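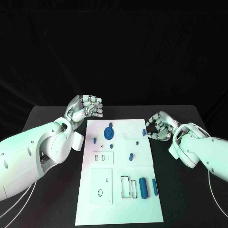

The standing desk question, again

My sister-in-law bought the Ovo in February and has been on at me ever since. Her back is better, she sleeps better, she gets more done before lunch. I'm glad for her. She also quit a job she hated that same month and started walking to work, and somehow the desk gets all the credit.

I tried hers for 6 days while she was away. My feet hurt on the first afternoon. By the third I was standing for maybe ten minutes in the morning and then lowering the thing with a certain amount of relief. At its lowest it's a perfectly good desk, and so is mine, which I got for $50 from a neighbor who was moving out.

The sales page says users are "up to" some percentage more focused. Up to! Compared with whom? There's a study linked at the bottom, and if you bother to click through, it followed people for two weeks and asked them how they felt. People who have just been handed an expensive desk tend to feel pretty good about it.

Austra Sproģis left a comment on my last post saying I should look at the Wumenar instead, as it remembers four heights. I have one height. I'm sitting down.

What did help my back was moving the screen up a couple of inches on two old phone books and getting up to make tea more often than I need tea. I don't claim that proves anything either. It might have been the new shoes.

If somebody has used one of these for a couple of years and still stands at it every day, write and tell me. I'd like to know how long the standing lasted.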